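Section 3. Recording your first set of examples

By now you should have the Kumham arm fixed to its base, the leader handle plugged in beside it, and the Lesel recorder open on your computer. If any of those is still in its box, please go back to Section 2 and take your time over it. We'll still be waiting when you return.

The learner can only copy what you show it, so this section is really about showing it things well. Set aside a quiet hour, put the kettle on, and don't worry if your first few tries are clumsy. Everyone's are, ours included.

3.1 Before you record

1. Clear away anything that won't be there when the arm works by itself. Mugs and sleeves are the usual culprits.

2. Run your eye along the cables from the base up to the gripper. Leave enough slack at each joint for the arm to reach its full stretch without tugging.

3. In Lesel, choose New set and give it a name you'll still understand in August. "Tray, left side" is a good name. "Test again" is not, though we have plenty of those ourselves.

4. Open and close the gripper 3 times with the handle. The fingers should follow your hand without sticking.

CAUTION: Keep your own fingers away from the gripper whenever the power light is on. The stepped edges inside the fingers are made to hold on, and they will happily hold on to you.

3.2 Recording

5. Bring the arm to its resting pose and press Start. Wait for the tone before you move.

6. Carry out the whole task at one steady pace, from resting pose to resting pose. If you fumble a pick-up and recover it neatly, carry on and keep the example, as a few honest recoveries do the learner a great deal of good. If you drop the piece altogether, press Discard and begin again.

7. Press Stop, move the piece to a fresh spot, and repeat until you have 25 good examples. That is enough for a first trial. Our own tray set, which Rohani Teoh recorded over one long Friday, came to 233.

NOTE: Try to vary where the piece starts, and which way round it lies, a little each time. A learner that has only ever seen one corner of the table will be quite lost in the others.

3.3 Looking through what you have

8. Open the set and step through each example slowly, in both the close view and the overhead view. 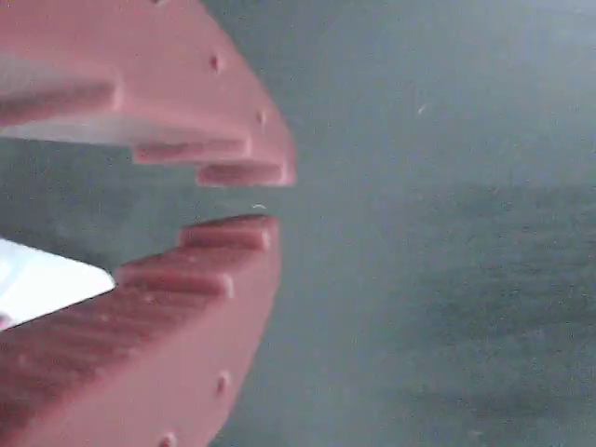
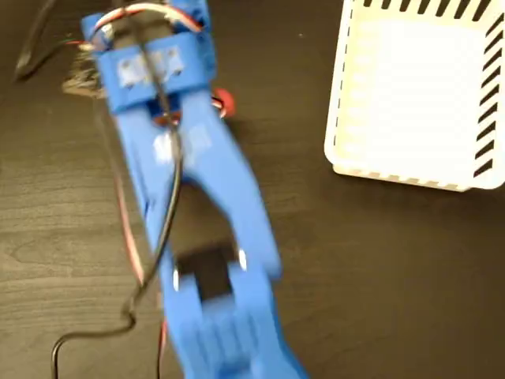
The gripper fingers close up, and the arm on the table seen from overhead.

9. Expect some blur in any view where the arm is moving quickly. A little does no harm. If the arm is smeared in nearly every picture of an example, you are moving too fast, so slow your hand and record that one afresh.

10. Mark each example Keep or Remove, then press Save set. Removed examples stay in the bin until you empty it, so you can change your mind.

3.4 If something goes wrong

The recorder shows code 47: one of the views has stopped arriving. Unplug its lead, count to ten, plug it back in and press Refresh. Examples you have already saved are safe.

The arm lags behind the handle: close any other programs, then repeat step 4 before recording more.

When your set is saved, turn to Section 4 to begin training.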